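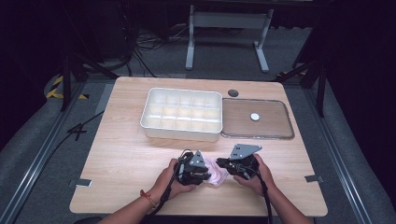
Getting my fabric scraps under control (one little square at a time)

If you sew, you already know about the scrap problem. You finish a project, you trim off some perfectly good bits, and there's no way you're throwing those out, so into the bag they go. Mine was a grocery bag hanging on the back of a door, and then it was two grocery bags, and by October I was buying new pink cotton while I had plenty of pink cotton squashed at the bottom of bag number two. I only found out when I dumped both of them out on a Saturday morning looking for a zipper.

So I'm sorting! Finally!

I went back and forth for ages on what to put everything in. I tried zip bags first, and they slid all over the shelf and I hated them. Then I had a phase with jam jars, which looked adorable and were a pain every time I wanted the piece on the bottom. What I've ended up liking best is a plain white plastic compartment tray, the kind people use for beads or screws. Three rows of five little squares, and a clear lid that comes right off so you can lay it on the table next to you while you fill it.

The squares are small, I'll warn you. This is for the little stuff, the crumbs really, the pieces you'd use for English paper piecing or the nose on a stuffed rabbit. Anything bigger than my hand gets folded and goes in the Erik drawers with the proper yardage (I've had those drawers forever and they've survived two moves, so I'm pretty attached to them).

My other rule is that I don't iron the crumbs. I used to! I would stand there pressing every tiny scrap flat and stacking them like playing cards, and I'd run out of steam before I got through one color. Now they get scrunched and tucked in. Cotton forgives you. I press them when I'm going to use them and that has saved me so many evenings.

A light-colored table helps a lot too, if you have one. I was sorting on my dark green cutting mat before and kept mixing up navy and black, and on pale wood you can tell right away.

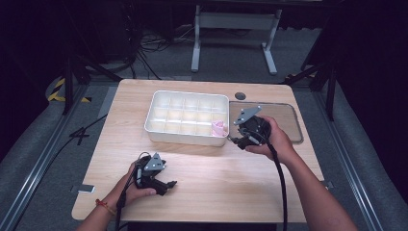 Pink in the bottom right corner square.

I like to start in a corner and work out from there, with the pinks going into reds and then the oranges, and the neutrals last. My friend Tymofii Levchenko does his by fabric type and thinks color order is silly, but he makes bags and mostly owns canvas, so I'm not taking advice on this one, sorry Tymofii.

For pieces that are more thread than fabric, I keep a jar for stuffing pincushions. Give yourself a time limit as well. I set a timer for 60 minutes and quit when it rings, even in the middle of a color, and then I put the lid on and go make tea.

I still have the second bag to get through, plus a pile of flannel I've been pretending not to see. If any of you have found a good way to store flannel bits without everything getting covered in fuzz, please tell me in the comments. I'm also after a second tray the same size as this one so they'll stack, and so far I've only found ones with bigger squares.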